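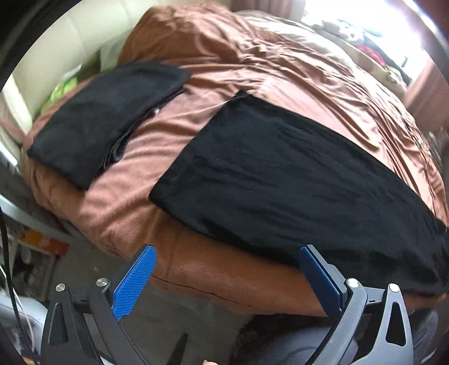 Folded black cloth on a duvet

Players wanted: does the Boltetberg warm-up do anything?

Kanmont and District Football League
Posted 2018-04-21

If you've played in our league in the past few years you will have been told to do the Boltetberg warm-up. It has a laminated card, a video and a song, and most clubs between Kanmont and Bisden now run some version of it before training. You will also have been told it stops hamstring injuries. We would like to know who worked that out, and how.

So far the answer is a club newsletter and a coach who had a good season. The league has paid for cards and training nights on the strength of it, and wants to know if it should keep paying. Our own injury book has 3,336 entries, going back to when it was kept in pencil, and it doesn't settle the question. Half the entries say "leg". A drop in hamstring strains shows up in one season, but so does a drop in everything else, and that was the season two clubs stopped handing in their sheets.

We are looking for 31 players to help us do it properly, or at least better than last time.

Who we want

Senior men and women registered with any club in the league, 18 or over, who expect to play most of the season. Reserves are welcome. You can have had a hamstring injury before, as long as a doctor or physio has cleared you to play. If you are carrying one now and hoping it comes good, please sit this one out.

You don't need to believe in the warm-up. You don't need to dislike it either. We have heard from a few players who have already decided what we'll find, in both directions, and we'd ask them to fill in their sheets the same way as everyone else.

What you'll do

You'll be put in one of two groups by a draw. One does the full Boltetberg warm-up before every training session and game. The other does an ordinary jog, some stretches and a few kicks, for the same number of minutes. You can't choose your group and you can't swap, even if your best mate is in the other one.

The trial runs for 18 weeks and finishes in September. Each week you fill in one page: sessions attended, minutes played, anything that hurt, anything that kept you off the ground. We need the page in the weeks when nothing happened too. Those are the ones people forget, and they are the ones that sank the last attempt.

There are two testing nights at Powell Oval, one at the start and one at the end, where we measure leg strength and sprint times. Allow a couple of hours. Bring boots and runners. The showers at Powell are what they are.

What you'll get

$114, paid after the second testing night. It won't make anyone rich, and it isn't meant to make you play when you're sore. If you get hurt and can't finish the season you still get paid, provided you keep sending in your pages. You also get your own test results and a plain copy of the findings, whatever they say.

What you won't get is a promise of fewer injuries. We don't know that either warm-up helps. You could do everything asked of you and still tear something in the second quarter.

What we can't tell you

A group this size will not prove much by itself. If the warm-up makes a large difference we may see a sign of it. If it makes a small one we probably won't, and we'll say so in the report. The people who sell the cards have no part in the trial and won't see the results before you do. They did offer us free water bottles – we said no thanks.

Your pages go to Colette Lecomte, who is running the records, and are not shown to coaches or selectors. Your name is taken off before anyone does the sums. You can pull out at any time without giving a reason, and your club won't be told by us.

How to put your name down

Ask at your clubrooms for the yellow form, or see Gwilym Watkins at the league office in Kanmont during office hours. He'll go through the consent sheet with you. Read it before you sign it, and take it home if you want to. Coaches can't sign players up as a group, and forms that arrive in a bundle in the same handwriting will be sent back.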